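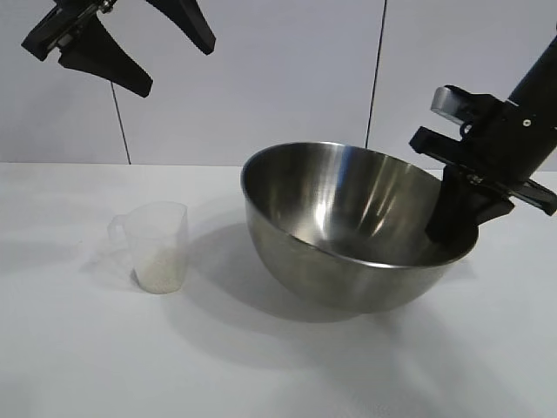
Viola Zuccaro wrote in to say that her phone has been telling her "storage almost full" every morning since February, that she has deleted the same vacation videos twice, and that the message keeps coming back. Could I please go through it slowly, she asked, from the very first tap?

I'd be glad to, Viola! Yours is the question I get more than any other, and most of the fix can be done over a cup of coffee. I'm working on a Protberg phone, so your menus may be named a little differently, but the order of things should be close enough to follow along.

Before you delete anything

Plug the phone in and connect it to your home Wi-Fi. Then open your photo backup app (mine is Clodstead) and look for the line that says the backup is complete. If it says it's still waiting on items, let it finish. I once had 567 pictures sitting in that line and would have lost the lot if I'd been in a hurry.

Finding out what is taking up the room

Open Settings, then Storage, and give it a minute. The bar at the top likes to jump around while it adds things up, so wait until it settles. Underneath you'll get a list, biggest first. Write down the top few if you're the sort of person who likes a list – I am, and I keep mine on the back of an envelope.

Emptying the trash

When you delete a video, it usually goes to a trash folder inside the photo app and stays there for a while, still taking up every bit of the space it did before. I suspect that's where your vacation videos are, Viola. Open the photo app, tap the menu in the corner, choose Trash, have one last look through, and then tap Empty. Mine gave me back over 19 gigabytes the first time I tried it, and I was so pleased I called my sister.

Clearing out the chat apps

Chat apps save a copy of nearly everything people send you. In Wokberg, go to Settings, Data, Manage Storage, and sort by size. Frauke Wiegand found 132 copies of the same birthday clip in hers, all from one very cheerful family group. While you're in there, switch off automatic video downloads.

Restarting

Turn the phone all the way off, wait a bit, and turn it on again. The storage number sometimes doesn't catch up until you do. If the warning is still there the next morning, go back to the Storage list and compare it with your envelope. Whatever has grown is the app to look at next.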